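Play Table Inspection, Edcombe branch
Tuesday, September 3, 2019

Covers the block-and-bowl table only. The train set has its own sheet, and its own enemies.

1. Tabletop. Run a bare palm over it with the grain, then against.
OK. No splinters. One sticky patch near the middle, origin unknown, gone after soap.

2. Clear side panels. Push each one gently at the top. Check corners for cracks and edges for anything sharp.
OK, no wobble. Fingerprints at every height a child can reach and one or two they can't.

3. Blocks. Squeeze, look for bite marks, and throw out any with pieces missing.
PASS WITH COMMENT. Two retired, both chewed. The Jameo catalog calls them "tempting to little hands" and leaves teeth out of it. Replacements ordered, item 781.

4. Bowl. Feel the rim all the way around, inside and out. Look for splits along the grain.
OK. The rim is thick and nicely rounded, and the bowl has outlived three plastic ones. Wipe only - the last wooden one went through the dishwasher in February and came out as two bowls. 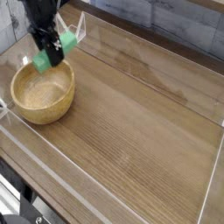
5. Wall ledge. Nothing stored on it, please.
FAIL. Eight coffee cups during the week. Removed. Sign to follow, for all the good the last sign did.

6. Floor underneath. Sweep, then look again with a flashlight.
OK, plus one raisin.

Next check: when item 5 has been fixed, or Christmas.

Comments (3)

skeria_mom
We use the same kind of bowl at home and a little mineral oil keeps it from drying out. Does yours get oiled?

raisin owner
Can I have it back

tablewatcher4000
Item 5 was not me. My cup has a lid.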